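How do you teach a robot to pick up a pen?

Hi! I'm Mikkel Kjærgaard, and I have a funny kind of job. I teach robots to do things with their hands. Well, they don't have hands like yours. They have grippers, which open and close a bit like your thumb and finger when you pinch something.

People often ask me if I just tell the robot what to do. I wish! Try this with a friend. Ask them to close their eyes, then tell them how to pick up a pen using only words. "Move your arm left. No, less left. Down a bit. Now squeeze!" It takes forever, and they'll probably knock the pen on the floor. Words are pretty clumsy for this sort of thing.

So we show the robot instead. There are 2 ways to do it, and I use both.

The first way is by hand. I hold the robot's arm and gently move it where I want it to go, the way a grown-up might hold your hand when you're learning to write the letter S. The robot has sensors in its joints (its elbows and wrists, sort of) and they keep track of every bend and twist. Later it can play the whole thing back.

The second way is by remote control, and it's my favorite. The grown-up word is teleoperation – "tele" means far away, like in telephone. I hold a pair of controls, one for each arm, and when I move my left hand, the left robot arm moves too. It feels like wearing very long, very stiff sleeves. 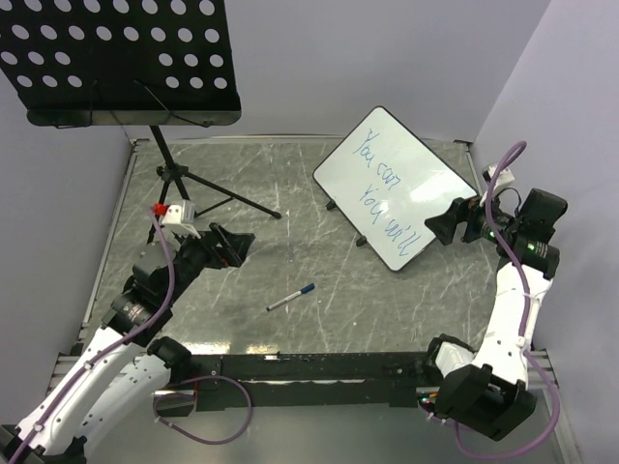
Picking up a marker sounds easy, right? Think about all the things your fingers do without asking you first. They slow down just before they touch it. They squeeze hard enough to hold on, and if the marker starts to roll, they chase it. I have to do all of that through the controls, and I can't feel the marker at all. I only have my eyes. My first week at Fastano, I dropped so many pens that my friends there started calling me Butterfingers.

Two arms are trickier still. Say you want to write on a little whiteboard that slides around. One hand has to keep the board steady while the other does the writing. You do this every time you hold your paper still at school! A robot doesn't know that trick until somebody shows it.

Every time I show the robot the job from start to finish, we call it a demonstration. The robot's cameras watch, and the computer saves what they see along with how the arms moved. One demonstration isn't enough, though. If the marker is always in the same spot, the robot may only learn that one spot. Move it over by the width of your hand and the poor thing pinches the air.

So I move things between tries. I turn the marker, I tilt the board, I start the arms somewhere new. For one job we called Zana, I did 386 demonstrations. On a good day I can do 70, and then my shoulders want to go home.

After that, the computer practices on what we saved. It looks for patterns, like "when the marker points this way, the wrist should turn that way." Then I put down the controls and let the robot try by itself. I always hold my breath for this part. Sometimes it does it beautifully, and sometimes it waves at the marker and stops. Then I go back and show it some more – mostly the bits it got wrong.

Want to be a robot teacher at home? Put on thick mittens, close one eye, and try to take the cap off a marker. Ask someone to time you. My best is 40 seconds, so let me know if you beat me!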